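Skerkton Damby Blackout Roller Shade - four months in

Posted 6/23/22

I bought two of these for a bedroom that faces the street. The old curtains let in a line of light at the top and both sides, and the lamp outside comes on at dusk and stays on all night. The shades came to $208 for the pair with the cordless option. Skerkton ships them in a long carton with the brackets taped inside the lid, so check there before you decide they left them out. I spent ten minutes looking for mine.

Fitting

Inside mount. You give the width of the opening and they take off the clearance. One of my openings is out of square and the shade still clears it, but only just. The screws supplied are short. I used longer ones from the garage and had no trouble. The second shade went up in half the time of the first.

Color

I ordered the gray. The other choices in the Damby line were white and a tan they call Marar, and the tan swatch looked yellow next to my walls. Gray is a hard color to buy from a screen, as it can go blue or green depending on the light, and mine does a bit of both over a day. Send for the swatches. They're free and mine came inside a week.

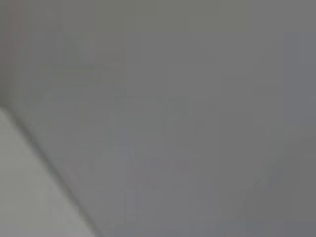 Light blocking

Good, with the usual limit of any inside mount. The fabric itself lets nothing through that I can find. There is a gap down each side and the street lamp gets in there. Skerkton sells side channels for this and I may add them in October, when the evenings get dark early again.

Daily use

The cordless lift is stiff for the first week or so and then loosens. You have to pull from the middle of the bottom bar or it rolls up crooked. My left one did that twice, and I had to take it all the way down and start again. Dust wipes off with a dry cloth.

Compared with the Lirau

I have a Lirau shade in the office that cost less. It moves more smoothly but the fabric is thinner and the room is never fully dark. For an office I'd buy the Lirau again. For a bedroom I'd pay the extra for the Damby.

Rating: 4 out of 5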